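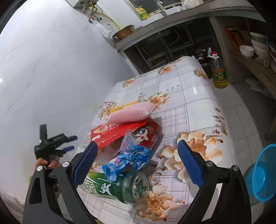
4.2 Sorting snacks into the basket

Clear the table before you start and wipe the tablecloth.

1. Lay bottles on their sides, away from the table edge.
2. Take bagged snacks from the top of the pile first. Lift each bag by its sealed end.
3. Place flat packages upright along the wall of the Proretti basket.
4. Put soft pouches and stick packs in last — they crush easily.
5. Throw out empty wrappers.

Note: The Proretti basket holds up to 3 kg. Use a second basket for full bottles.

Caution: Do not store the filled basket under the counter near the drain pipes. Keep it at least 30 cm from any heat source.

Wash the basket by hand in lukewarm water and let it dry before refilling. For replacement handles, see section 6.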